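The Table That Disappears After Dinner

Folding tables never quite got their due. They live behind doors and under beds, they come out for cousins and card games, and then they vanish again until somebody's birthday. But spend a weekend in a small home where one is used every single day and you start to see what a clever thing it is. I came away from mine completely won over (and with a pinched thumb, but we'll get to that).

I had gone to Dakberg to write about balconies. The apartments there are narrow, the balconies are lovely, and I had two days and a notebook. By the first evening I'd forgotten the balconies altogether, because in every home I visited the same little show took place at mealtime. Out from beside the refrigerator or behind the sofa came a flat square, the legs swung open, and the living room was a dining room. Forty minutes later it was a living room again, and someone was asleep on the rug where the soup had been.

It's a wonderful way to live in a small space! A fixed dining table takes up the same patch of floor at three in the morning as it does at dinner. A folding one asks for its space only when there is food to put on it.

Why square, and why two

Most families I met owned two small square tables in place of one long one, and once I'd seen it in action I understood. One table does for breakfast, or for homework, or for a single person with a bowl of noodles and the evening news. Push a second up against it and you can feed the whole household. Pull them apart again and the kids can draw at one while you shell peas at the other.

Squares are kind to corners, too. A round table has its charm, but try sliding two of them together and you have a gap in the middle just right for losing forks. Matching height matters more than matching color. I ate one memorable lunch across two tables that differed by less than an inch, and my glass found that inch straight away.

For size, a top 30 inches across is a happy medium. It seats two in comfort and four in friendship, and most adults can still carry it folded under one arm.

In praise of the marble pattern

Now, the tops. Plain white is easy to find, and so is wood grain, but the ones I fell for were the marble patterns, and the pinker the better. They are cheerful in the way a good tablecloth is cheerful, all veins and clouds and swirls, and they forgive a great deal. A stray drop of tea or a few crumbs of toast can sit among the swirls for a whole afternoon without bothering a soul. Add a thin band of color around the edge and the whole thing looks dressed for company.

Do they match anything? Not really, and I've stopped caring. One household in Dakberg had green curtains, a blue sofa and a salmon marble table, and it was the prettiest room I sat in all week.

The Wetine shop on the market street had a wall of them, stacked like records, and customers flipped through them the same way. The Trosano next door carried heavier ones with wooden tops, very handsome, and I watched a man carry one out and stop to rest twice before the corner. Think about who will be doing the lifting.

What to look for underneath

Turn the table over before you buy it. Crossed metal legs are the classic choice, and a good pair opens in one smooth movement. Open and close them a few times right there in the store. Press down on each corner with your palm. If it rocks on the shop floor, it will rock at home.

Check the feet as well, above all if your floor is tile. Curved feet sit nicely, but bare metal can leave marks when a table gets dragged, and every table gets dragged sooner or later. Little rubber caps cost next to nothing. And keep your fingers clear of the place where the legs cross. That's where my thumb comes into it.
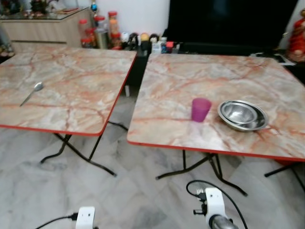

HOME & TABLE | Small Spaces

Setting one up is half the fun, and it takes so little. A stainless steel spoon on the marble, a bright pink cup, a couple of steel bowls nested one in the other, and a meal already feels close. I love steel bowls on a patterned top. They shine, they stack, they survive a drop onto tile, and they pick up whatever color is nearby. See-through plastic cups do something similar when the light is right and throw a bit of pink onto the tabletop.

It helps to have the extras within reach. Jars with red lids and a row of small bottles lined up in front of the TV may not be what the decorating books recommend, but with the tables set up just a few steps away, it's a pantry shelf in the best possible spot.

Looking after them is simple. A damp cloth after each meal, then a dry one, and no hot pans straight on the surface. Wipe the edge trim too, where sticky things like to collect. Store the table upright, top facing the wall, and put a drop of oil on the hinges when they start to complain.

I bought mine at a Potgieter on the way home. It has orange veins and a red edge, it lives beside the bookcase, and I've had breakfast at it every day since.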